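Akness Catering Services
Staff Kitchen Automation Project: Interim Report to the Nel Fund
Trakthorpe site
2024-11-13

Purpose of this report

This report covers the second period of the grant awarded for the trial of a two-armed robot in the staff kitchens at Trakthorpe. It sets out the work carried out, the effect on kitchen staff, the position on spending and the matters on which we ask the Fund's agreement. Technical results are reported separately by Gallenus, which supplies and maintains the equipment.

Work carried out

The robot has been in regular use in the first-floor kitchen since September. Its duties are limited to handling small items on the worktop: moving lidded containers, setting out cups and returning items to their places once staff have cleaned them. It does not cook, and it does not carry glass or hot liquids. These limits were agreed with staff representatives before the trial began and have not been changed.

During the period 286 handling tasks were attempted under supervision. Tasks were logged by the kitchen assistant on duty using a paper sheet, which was later copied into the project record. We had intended to log directly on a tablet, but assistants found this awkward with gloves on and the paper sheet was kept.

The kitchen was deliberately left as staff normally use it. An earlier plan to clear the worktop of all personal and shared equipment was dropped after the first review, when assistants pointed out that the room would then bear little relation to the one they work in. Items are now placed on a towel on the worktop, and the arms work within reach of the coffee machine and the hob.

The most frequent task remains the handling of small containers with fitted lids. Performance varies with the type of lid and with how far back on the worktop the item has been left. Gallenus has adjusted the approach of the left gripper twice at our request. 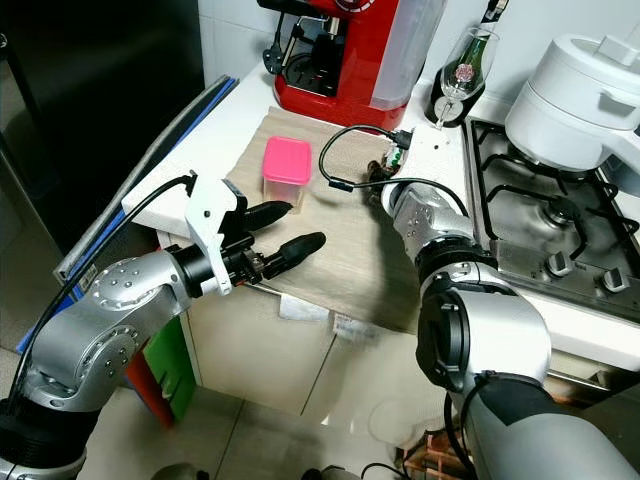 Effect on staff

The Fund asked for particular attention to this area. Kitchen assistants have not had their hours reduced, and no post has been removed or left vacant as a result of the trial. The content of the work has changed in certain respects. Assistants on the morning shift now spend part of their time setting up the robot, watching it and putting right what it has left undone. Several described this as less tiring than repeated clearing and wiping, and one noted an improvement in wrist pain. Others found supervision dull and would prefer to take it in shorter turns. From the next period no one will supervise for more than two hours in a shift.

A total of 24 members of staff have completed the induction course. The course was first given by Gallenus in a single session, but attendance by evening staff was poor. It has since been split into two shorter sessions held during paid hours, and the written guide has been shortened and reprinted in larger type.

Concern was raised about pay grading. Staff who operate the robot consider that this is additional skilled work, and management accepts that the present job description does not mention it. A revised description is being prepared with the union and will be sent to the Fund when agreed.

Safety

No injuries were recorded. There were three unplanned stops, all made by staff using the stop button. Two followed a cable catching on an item on the worktop, and the third was a precaution when a visitor entered the kitchen without notice. A sign has been fixed to the door and the routing of cables will be looked at again during the next maintenance visit.

Spending

Spending is within the approved budget. Staff cover for training cost more than planned, and this has been met from the sum set aside for furniture, which was not needed. A small underspend of £600 remains under printing and materials. We ask permission to carry it forward.

Next period

Subject to the Fund's agreement, the trial will be extended to the ground-floor kitchen, where the evening shift is based. Assistants on that shift will be consulted on the list of tasks before the equipment is moved. Gallenus will provide cover on site for the first week.

Decisions requested

The Fund is asked to note the progress made, to approve the carrying forward of the underspend, and to confirm that the staff survey may be held at the end of the next period instead of the start.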